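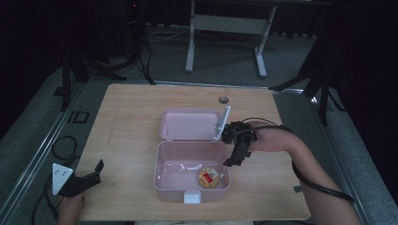

¿Qué le metéis a los críos en la fiambrera para media mañana cuando no hay nevera en el cole?

Fruta entera, pan con algo seco y un postre de los que aguantan sin frío, tipo gelatina en vasito cerrado.

marta_leckie
Pues yo los vasitos los tengo vetados, jaja. El mío lo abrió en la mochila un miércoles y todavía huele el estuche. Además son azúcar con colorines.

Pilar72
Mujer, uno a la semana no mata a nadie. Yo lo pongo en una esquina, con una servilleta al lado para que no baile, y llega entero. Eso sí, cuchara aparte, que la mía se la comía con los dedos.

marta_leckie
¿Y la fiambrera qué tal cierra? Tuve una Lavar de un solo cierre y duró hasta enero.

Ruaridh Mackay
Las de un cierre van bien si no las llenas hasta arriba. Nosotros usamos una de 600 ml para el pequeño y otra de 1.000 para la mayor —la grande vuelve siempre con media comida dentro. Menos caja y menos drama.

Pilar72
¿600 para una mañana? El mío se queda con hambre seguro, que tiene fútbol después.

nuria_ninbridge
Yo estoy con Marta en lo del azúcar, pero compota casera en tarrito de rosca y listo. Lavad la goma de la tapa, que ahí se cría de todo.

marta_leckie
Lo de la goma, apuntado. La compota me la devuelve, ya lo he probado.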